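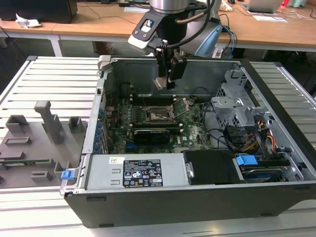 Which memory slots do I fill first if I only have two sticks?
Start with the second and fourth slots, counting outward from the processor. Most boards with four slots want a pair there, and your board's own booklet has the last word if it says otherwise.

Section 9: Fitting the Memory

We love this part of the build! It goes quickly, it needs no tools, and there's a really satisfying click at the end of it.

Before you start
Shut down, switch off the power supply at the back and pull the cord. Hold the power button in for a few seconds. Touch bare metal on the case before you pick up a stick, and again if you wander off for coffee.

Steps
1. Open the clips on the slots you plan to use. Some boards have a clip at both ends, others at one end only (both kinds are fine).
2. Hold the stick by its short edges and find the notch along the bottom.
3. Line the notch up with the ridge in the slot. If they don't meet, turn the stick around.
4. Press down evenly with a thumb at each end until the clips snap shut. It can take more push than you'd expect!
5. Do the same with the second stick.
6. Plug the cord back in and start the computer. The first start with new memory can be slow, and the screen may stay dark for a few minutes while the board runs its checks.

CAUTION: Never force a stick that sits crooked. Lift it out and begin again at step 2.

Note: Joana Coelho on the Zitbridge help desk keeps a list of memory kits that readers have tried. Write to her before you buy a mixed set.

Checking your work
Open the setup screen and look for the total. Both sticks should be counted. If only one shows up, power down, unplug, and reseat the other. Low total on a laptop with a 1366-wide screen? The bottom line of the setup page may be hidden, so scroll down.

Memory speed settings are covered in Section 11.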